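Home | About Us | Service | News | Contact

Tue 13 July
By the Etis press desk

Etis opens gripper care service for small automation cells, starting with the Bramik cell at Studen

STUDEN - Etis is pleased to announce that its new gripper care service is now open to every customer running one of our tabletop handling cells, and we could not be happier to be telling you about it after such a long stretch of getting it ready. The service covers the part of the machine that works hardest and gets the least attention, namely the padded fingers at the end of the arm, along with the rods, screws and wiring that keep them where they ought to be.

The first cell to come under the service is the one our friends at Bramik run in Studen, where two arms share a low table and pass small coated parts from one side to the other. Bramik has been with us from the early days, and it was a conversation with their shop floor back in December that set the whole thing going. They had been replacing finger padding whenever somebody noticed a part slipping (which was usually on a Friday, and usually late in the day), and they asked us, very politely, whether there might be a better way to go about it.

We think there is. Under the new plan the fingers are looked over after every 200 hours of running. The technician stops the cell, locks it out, brings the arm down over the table and opens the fingers wide, so that both inner faces can be reached with a hand lamp. The tips come first. Padding that has begun to fray at the tip will often still hold a part perfectly well, but loose threads can catch on an edge or be carried along into a tray, and we would much prefer to deal with them early. Short threads are trimmed flush with small scissors. If the padding has thinned or lifted, the whole strip comes off and a new one goes on, and we always change the left and right strips together so the two fingers close evenly.

Changing a strip is not a hard job, and Bramik's own people are now doing most of it themselves. The old material is warmed and peeled back from the inner face toward the top, the plate underneath is wiped clean of adhesive, and the new strip is pressed down starting at the base and working out to the tip, where it is folded over the front edge with a little extra length to spare. It then rests overnight. We have learned to be patient about that last step - a strip put to work too soon tends to creep, and then you are back where you started.

Once the padding is on, the finger screws are checked for tightness and the rods near the base are felt for play. After that comes a slow closing test with no part in place, followed by a run of 104 picks at half speed using scrap parts. The cell goes back to full production only when that run is clean. The table gets a wipe while all this is going on, as grit on the surface has a way of finding its way into fresh padding, and any wiring that runs beside the table is checked to be sure it hangs well clear of the arm's path.

Replacement padding is supplied in two kits. Kit 201 holds strips for a single pair of fingers, along with adhesive and a fitting card, and is meant for shops like Bramik's that want to keep a spare in the drawer. Kit 335 is the larger one and adds screws, a set of base rods and a small torque driver, and it is the one we suggest for anybody looking after more than one cell. Both are packed at our Steinbach workshop and can be ordered there by phone or through the service desk.

Steinbach is also where we will be holding our fitting mornings, which are free to any customer with a cell under the plan. These are relaxed affairs with plenty of coffee. You bring a worn pair of fingers, sit down at the bench with one of our technicians, and go home with them freshly padded and (we hope) with the knack of doing it again on your own. Places are kept small so that everyone gets proper time at the bench, so please do get in touch early if you would like to come along.

Customers with an existing maintenance agreement will have the gripper care service added at no charge until their next renewal. To join, or simply to talk over whether it would suit your cell, please contact the Etis service desk.

Related items
Steinbach workshop extends its Saturday hours
Choosing a table surface for light handling work
Bramik adds a second arm at Studen
Keeping cables tidy around a moving wrist

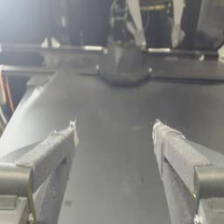
Can I replace the padding on just one finger if the other still looks good?

We advise against it. A new strip is thicker than a worn one, so the fingers will no longer meet in the middle and parts will be picked slightly off center. Change both together, let them rest overnight, and run the slow closing test before you restart the cell.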